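Television Adaptation, Unit 6: From the Page to the Season
April 13, 2024
Notes by Mi-kyung Cha

Please read these notes before the seminar. They repeat some things from Unit 5, but I have changed the part about voice casting, which was too short last time.

1. What we mean by "season shape"

A comic book or a long novel is not written in seasons. The person who adapts it must decide where the first season stops, and this decision influences almost everything else: which characters are introduced early, how many enemies there are, and how much the audience is allowed to know. I call this the season shape. Some textbooks use "arc," but arc is also used for one character, so I prefer to keep the two words separate.

Our main case is Titdale, the animated series made from the comic of the same name. The comic has 21 collected volumes. The first season uses material from volumes one, two and four, and one long scene from volume nine. Volume three is skipped completely. In your groups last time, several people said this was a mistake. I do not agree, but I think the arguments for it were good, and you may use them in the essay.

2. Moving a scene forward

The scene from volume nine is the conversation on the ferry, where Clekano admits that she knew about the fire. In the comic, the reader has waited a long time for this. In the series it comes in episode five, before we have much reason to trust her or not to trust her. The effect is different. The reader of the comic feels betrayed, and the viewer of the series feels suspicious. Both feelings are useful for a story, but they ask for different scenes afterward.

Look at what the writers had to add after the ferry:
- a short scene with the brother, which does not exist in the comic
- two lines of dialogue for Zondar in episode six, so that he knows less than the viewer
- a new ending for episode seven

When you move one scene, you should always make a list like this. It is slow work, but it shows the cost of the change.

3. Dialogue on the page and dialogue in the mouth

The longest speech in the comic is the trial speech by Zondar. It has 644 words in the printed English edition. In the episode it is cut down to fewer than half, and the cut is not made evenly. The beginning is almost complete. The middle, where he explains the history of the town, is gone. I suppose the reason is that the viewer has already seen the town for six episodes, while the comic artist drew it only in small backgrounds.

A speech balloon can be read again. A spoken line passes once. So repetition that looks heavy on paper may be necessary on screen, and an elegant sentence with three clauses may be lost. Try to read the trial speech aloud at home. You will notice the place where you need to breathe, and in the comic there is no breath there.

4. Voice casting

There are two common ways to cast an animated adaptation. In the first, the production looks for a voice that is close to what readers imagine. In the second, it hires actors that the audience knows already from another program, and it lets the older role color the new one. Titdale does both. Zondar is played by an actor with little television work before. Song, the judge, is played by someone most viewers know from comedy, and for this reason her first scene gets a laugh, although nothing funny is said.

Is this a fault? Consider that the laugh disappears by episode four. The series uses the expectation and then takes it away.

5. Pacing

An episode of Titdale is around 20 minutes long without the titles. Before November we will compare this with an hour-long drama from the same kind of source. For the moment, please only mark the turning points in episodes five and seven, with the time of each.

6. Essay task

Choose one scene that was moved, cut or added. Explain what the change costs and what it gives. You do not have to like the series. Write in full sentences, and give the volume number when you refer to the comic.

Recent notes
Unit 5: Who Owns the Ending?
Unit 4: The Faithful Adaptation and Its Problems
Unit 3: Reading a Pilot Script
Unit 2: Panels and Shots 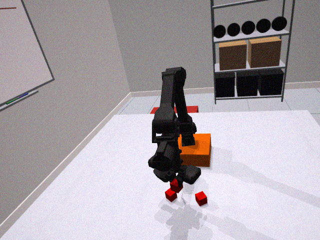 Song's first scene did not get a laugh from me, and I have seen all of that actor's comedies. I think it depends a lot on whether you read the comic first. Also, volume three is where we learn why the brother left, so without it his added scene after the ferry felt very thin to me. Can we write about a skipped volume for the essay, or does it have to be one scene?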